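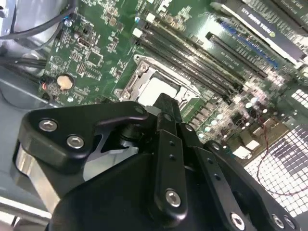
**Svend Kárason**
Comparing two grippers for DIMM insertion, the Eltex parallel and the Cillano linkage. With the Cillano, the wrist camera loses the fingertips on approach. The four empty memory slots lie just beyond the CPU socket, and the white socket cover glares. Change gripper or camera?

**Špela Hoxha**
Camera first. Lock exposure, then tilt it 2 degrees and recalibrate.

**Stojan Omerović**
Eltex. Had no trouble with mine.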